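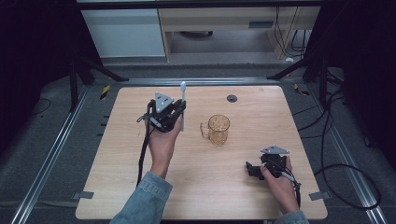 What do I need to build the hand-held grippers at home?

A printer for plastic parts, a small screwdriver, and some patience with the cables. The electronics are four boards, and all of them can be bought as normal parts.

Undel grippers – build notes and data card

Last updated: January 21, 2025

Undel is a pair of hand-held grippers for recording two-handed table tasks. I design and assemble it in the shared workshop in Nolau. The recordings are used to train a small policy for my two-arm robot, Boros.

Contents of the repository

`/parts` – drawings of the jaws, the handle and the triangular plate
`/firmware` – code for the boards, one folder for left and one for right
`/episodes` – the recordings, one folder for each attempt
`/tools` – calibration and playback scripts

Data

The present release has 1811 episodes. Jaw opening and gripper position are written at 30 samples per second. The tasks are short: take a thin stick, put it in a mug, take it out again, move the mug. Failed attempts are kept and carry the label `fail`. Please do not remove them before you read `labels.txt`.

Building

Print the jaws flat, with the inner side up. Tighten the plate before you calibrate, and repeat the calibration if you loosen it later. In the first version the cable pulled on the wrist, so leave a free loop near the hand. Nearly 200 early episodes have this problem and they are in the folder `old_cable`.

Known problems

The left and right clocks drift in long sessions. Run `sync.py` first.
Transparent objects are difficult for the Akano tracker script. I have no good solution yet.

License: free for study and home use. For other use, please write to me.

3 comments · 12 shares

Contact | © Undel project | Back to top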